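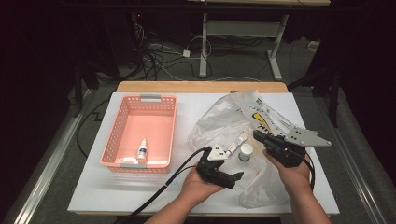
Gladys Biwott wrote in to ask whether the evening Mass at Wundbridge is going for good, and if it is, who decided. Had a lot of these since the parish letter. Answers below, will add more when I can.

Is the evening Mass ending?
From May, yes. The 9.30 stays. The Spanish Mass stays, same time, Yhon Usuga still on music.

Who decided?
Fr Pascual Huenchumán, after talking to the diocese. The parish council was asked for a view. It was split. The decision is his though, not a vote.

Is Wundbridge church closing?
No. Being joined with Prekbridge under one priest. Both buildings stay open, both keep their names.

Why now?
One priest, 2 churches, and he can't be in both at six o'clock. Evening numbers were down to 21 most weeks over the winter.

I booked a Mass intention for an evening. What happens to it?
Moved to the 9.30 unless you tell us otherwise. Ring the office — Mercedes Llanos has the book. Please don't leave notes in the sacristy, they get lost.

Confessions?
Saturdays at Prekbridge as before. At Wundbridge, after the 9.30 or by appointment.

Is there a petition?
Yes, Jalen Halvorsen has it, 200 names last I heard. It isn't a parish document so its not on this site. You can also write to the bishop yourself, people do.

What about the roof money?
Separate fund. £1280 so far, and it can only be spent on the Wundbridge roof. It does not go to Prekbridge.

Can I get a lift to Prekbridge in the evening?
Working on it. Put your name on the sheet in the porch with a phone number, and say if you need room for a wheelchair or a frame.

Will the evening Mass come back?
Don't know. Fr Pascual has said he will look at it agian after a year.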